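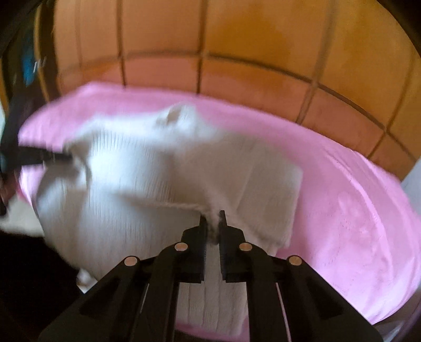
One reader in Covwood wrote to ask whether a night-time lighting walk is worth doing if the council already has a map of every lamp post, and said her own street looks perfectly well covered on paper. It is worth it! A map gives you the posts, but you have to be out there to find the sycamore that has swallowed one of them, or the doorway so bright that the steps beside it vanish.

I've now done two of these walks, the longer one along the canal path at Wudach, and I'd happily do another tomorrow.

What you need: a printed street plan, a clipboard, a pencil (pens sulk in the cold) and a light meter. A phone app will do for comparing one spot with another. November is ideal as it's properly dark by 5.30 pm and people are still out and about.

Step 1. Pick a short route. Ours at Wudach was 540 metres and took about 2 hours, far longer than I'd guessed.

Step 2. Walk it in daylight first. Mark every lamp, bench, crossing and bus stop, and note the number on each post.

Step 3. Go back after dark, in a group. Stop at each mark, give your eyes a minute, then take a reading at ground level and another at face height.
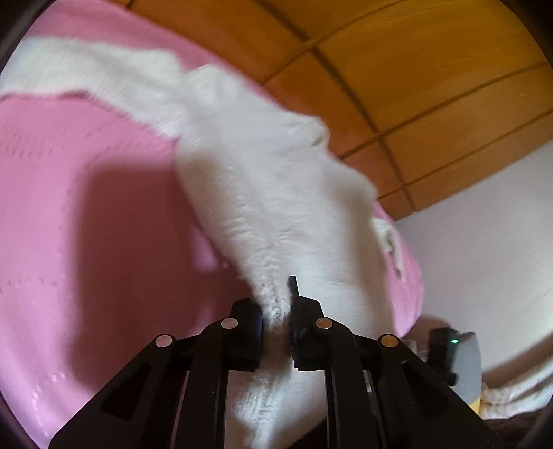
Write down how each spot feels as well, before anyone speaks. Can you make out a face coming towards you? Where does the path go next? These notes are my favourite bit, they're so different from person to person.

Step 4. Walk the route again in the opposite direction. Glare you missed on the way out can be dreadful on the way back.

Step 5. Copy everything on to one clean plan, using yellow for comfortable, grey for gloomy and red for dazzling. Send it to the council with the post numbers of any faulty lamps listed separately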